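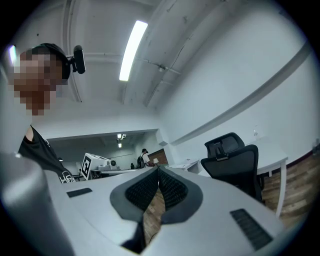 공공미술은 설치보다 관리가 어렵다

코크포트(Corkport) 부두 광장에 움직이는 조각을 새로 세우자는 안이 다시 나왔다. 높이 있는 금속 날개가 바람을 받아 도는 작품이라고 한다. 나는 작품 자체에는 반대하지 않는다. 다만 계획서에 제작비와 개막 행사비는 자세히 적혀 있는데 관리비는 한 줄뿐이라는 점은 짚고 싶다.

우리 시에는 이미 비슷한 사례가 있다. 페드사이드(Pedside) 공원의 물 조각은 처음 두 해 동안 잘 움직였다. 그 뒤 베어링에 녹이 슬었고, 펌프가 고장 났고, 부품을 만들던 업체는 문을 닫았다. 지금은 줄을 쳐 놓은 채 멈춰 있다. 움직이도록 만든 조각이 멈추면 그것은 다른 작품이 된다. 작가가 의도한 모습을 아는 시민은 해마다 줄어든다. 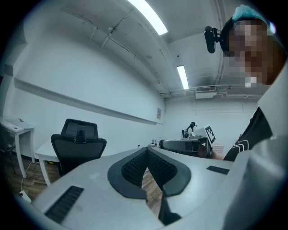 하늘색 모자를 쓴 사람. 머리 옆에 소형 카메라가 달려 있다.

키네틱 조각은 기계다. 기름을 쳐야 하고 나사를 조여야 하고 언젠가는 축을 갈아야 한다. 청동 흉상과 같은 예산 항목에 넣어 두면 돈이 모자랄 수밖에 없다. 메키블리(Mekivley) 미술관은 소장한 움직이는 조각마다 점검 장부를 두고, 작가에게 도면과 예비 부품을 함께 받는다. 작은 작품 한 점을 돌보는 데 한 해 55시간을 잡는다고 한다. 야외에 놓인 큰 작품이라면 더 들 것이다. 바닷바람을 맞는 부두라면 말할 것도 없다.

관람객이 적으니 그만한 돈을 쓸 일이 아니라는 의견도 있다. 그러나 지난 5월 초드리(Chaudhary) 재단이 연 모형 전시에는 2,822명이 다녀갔다. 실내에서 손바닥만 한 모형을 보는 자리였는데도 그랬다. 재단이 받은 설문 400장에는 실물이 도는 모습을 보고 싶다는 답이 많았다. 관심은 있다. 그 관심을 몇 해 뒤 멈춘 쇳덩이로 돌려주지 않으려면 처음 계약할 때 할 일을 해 두어야 한다.

나는 세 가지를 계약서에 넣자고 제안한다. 첫째, 작가나 제작소가 정비 설명서와 도면을 시에 넘긴다. 둘째, 제작비의 일부를 떼어 수리에만 쓰는 기금으로 묶는다. 셋째, 더는 움직일 수 없게 되었을 때 철거할지, 정지한 상태로 둘지, 새로 만들지를 작가와 미리 정한다. 마지막 항목을 꺼리는 작가도 있겠지만, 본인이 말할 수 있을 때 정하는 편이 낫다. 나중에 담당 공무원이 혼자 판단하게 해서는 안 된다.
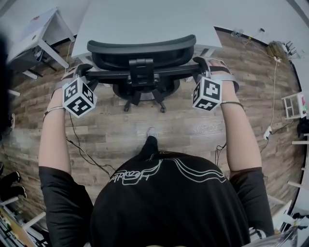
움직이는 조각의 수리비는 누가 내야 하나?
소유자인 시가 내는 것이 맞다. 설계 결함으로 생긴 고장이라면 계약에서 정한 기간 동안 제작소가 책임지게 하면 된다.

페드사이드의 물 조각도 이참에 함께 다루었으면 한다. 수리 견적을 다시 받고, 고칠 수 없다면 그 이유를 공개해야 한다. 부두의 새 작품은 그다음에 논의해도 늦지 않다.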